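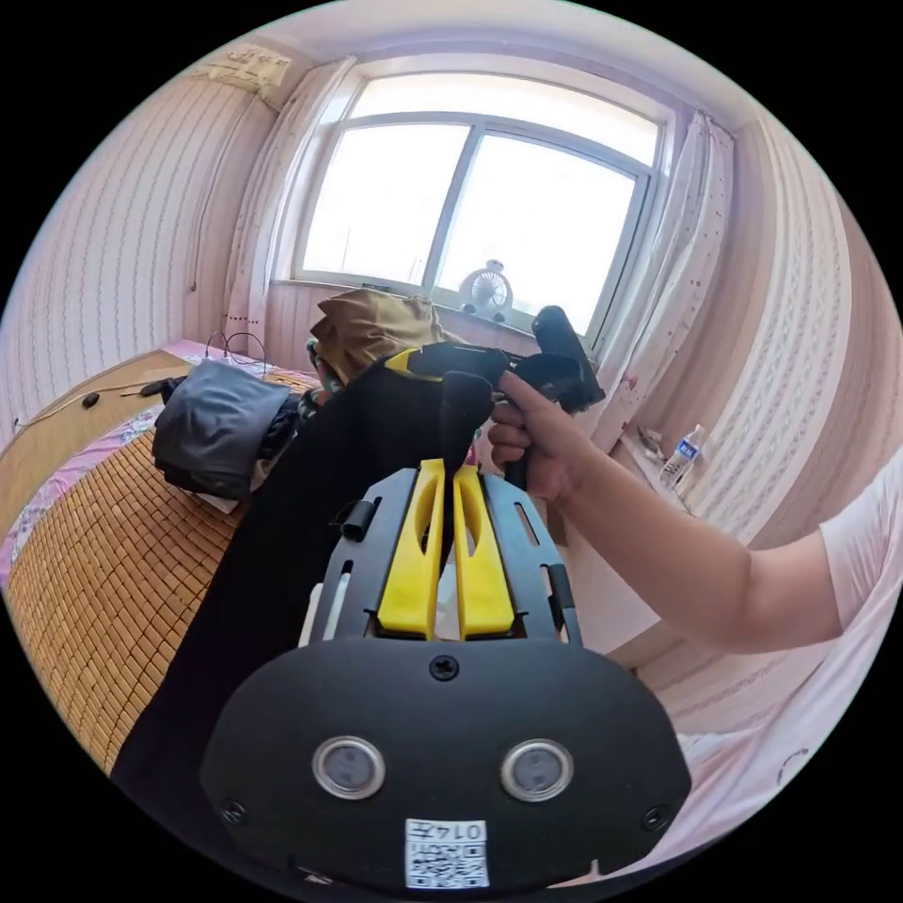 El cuidado de las prendas oscuras comienza antes del lavado. Se recomienda separarlas por color y por peso, vaciar los bolsillos, cerrar cremalleras y volver el tejido del revés. Una prenda negra y larga conviene lavarla con otras de tono semejante y sin llenar el tambor, de modo que el agua circule y el detergente se aclare por completo. Los restos de jabón dejan marcas blanquecinas en las costuras — sobre todo en zonas de agua dura — y suelen confundirse con desgaste.

Lavado
El programa será corto, con agua fría y centrifugado moderado. Debe emplearse detergente líquido, en la dosis que indique el fabricante. El suavizante no es necesario; en tejidos con elastano está desaconsejado.

Para fijar el color en un primer lavado a mano, el Servicio de Economía Doméstica de Bredari mantiene la indicación de su cuaderno de 1997: 200 ml de vinagre blanco en el último aclarado. No debe mezclarse nunca con lejía.

Secado y plancha
Las prendas se tenderán a la sombra y del revés. Los pantalones se cuelgan por el bajo; los abrigos, en percha ancha. La plancha se aplicará por el interior o con un paño de algodón intermedio, a temperatura media, para evitar brillos.

Consultas sobre manchas y tejidos delicados: Efa Prosser, extensión 121, mañanas.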